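Flalgate open day — who else went?

gearhopper
Joined: June
Posts: 40

Just got back from the open day at Flalgate and I'm still buzzing, so forgive the wall of text. They opened up the whole back half of the building this year (last time it was the lobby and a slideshow) and you could stand and watch the picking demos for as long as you liked. I stayed at the bin picking station way too long. My kid had to drag me out to get lunch.

Anyone else make it? I'd love to hear what you saw, I missed the afternoon talks completely.

----

mill_rat
Posts: 2

Went with two guys from work. Parking was awful. The welding cell was the best part for us, but they only ran it at 11 and 3 and there was a crowd both times.

Picking one was OK. I run a packing line and to me it looked slow. Our people would clear a bin like that before the arm made up its mind.

----

gearhopper

Sure, it's slow! But your people have eyes and a lifetime of picking up spoons — I think it's a different problem when everything in the bin is a different shape and some of it is squishy. I was more impressed by the hand than the speed. I asked the woman running it if they train it on one object at a time and she said no, mixed bins from the start.

----

tinsnip17

I'm with mill_rat on this one. I saw the Driltow people do a picking demo at the Clollthorpe show and it was suction cups on flat boxes, boring as anything, but it never stopped once. That's the stuff that gets bought. A hand with all those joints is a maintenance headache. Who's going to fix it at 2 in the morning?

Also they could've wiped the bin down before letting the public in lol

----

yalcin_fan

Ha, I kind of liked that it was dirty. It looked like something people use all week.

tinsnip, suction is great until you hand it a sponge. Try pulling a vacuum on that. We have a suction picker from Yalçınkaya at our place and it's a champ with cartons, but anything with holes in it goes in the reject tote and a human deals with it. I'd take slow over never.

----

tinsnip17

Fair point on the sponges. I still say wait 3 years and see what it costs.

----

mill_rat

Did anybody catch the talk on grippers? Program said room 17 but when we got there it was people eating sandwiches.

----

gearhopper

They moved it upstairs, I only found out from the sign on the way out. So mad I missed it!

And OK, I'll give you both the cost thing, I have no idea what that hand runs. But I've been to a lot of these where the arm picks up the same block over and over and everybody claps. This one had a real grab bag in front of it: a bottle, sponges, a little blue spoon, a cube. I could have watched all day. Going back next year for sure, and I'm getting there early enough to see the welding too.
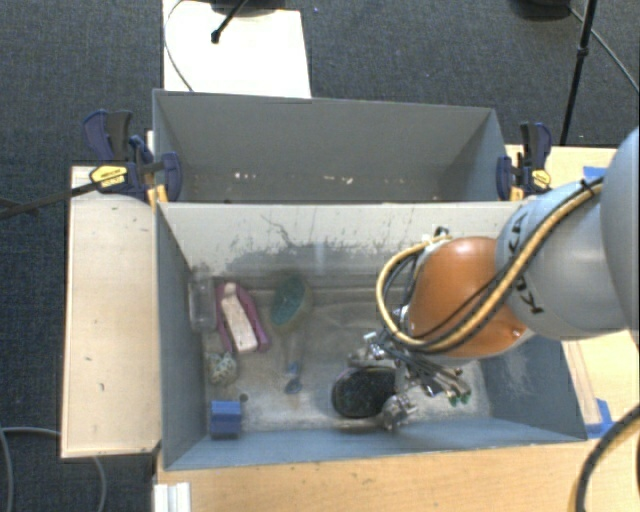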